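Leave the small bones where people can see them

The museum at Medelano has 117 fossils on display and 900 in drawers. I have no quarrel with the drawers. Most of what comes out of the ground is broken, dull to look at and useful only to the person studying it. My quarrel is with how the 117 were picked.

Nearly all of them are big. There are thigh bones, a run of tail vertebrae and a skull that has been more plaster than skull since it was last repaired. The small material from the Doležal quarry, which is what researchers travel to see, stays upstairs in a room that opens by appointment on weekday mornings. I went up in March. It took three emails.

The argument for size is that visitors like it, and they do. Children run to the largest thing in any room. But they also stop for small things when somebody has bothered to light them and write a decent label. The one case of fish teeth by the stairs always has noses against it, and the label there is 57 words long. I have read labels four times that length which said less.

Small fossils tell you how animals grew, what they ate and what else lived nearby. A big femur tells you there was a big animal. If the museum wants people to understand why the quarry matters – and it says so in every funding bid – then it has to show them the evidence the claim rests on.

Cost is the other objection. New cases are expensive and the roof needs doing first. Fine. Nitach, the firm that built the present cases, fitted them with shelves that can be moved. Taking out two of the duplicate vertebrae would free enough room for 50 small specimens without buying anything. It would need a curator's time and some better lamps.

The travelling display, Fula, did this on folding tables in a school hall. It had jaw fragments, eggshell and a magnifier on a string, and people queued for the magnifier. When it came back, the lot went upstairs again.

I would like three changes made before the summer season:

1. Put the Doležal jaws on the ground floor, at a height a child can manage.

2. Open the upstairs room one afternoon a month, with no appointment, and tell the guest houses in town so that people staying overnight hear of it.
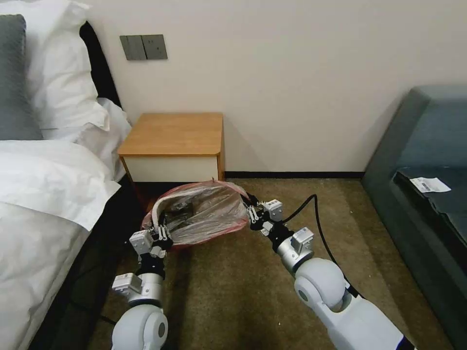

3. Print the drawer list and leave a copy at the front desk, so that anyone can ask after a specimen by its number.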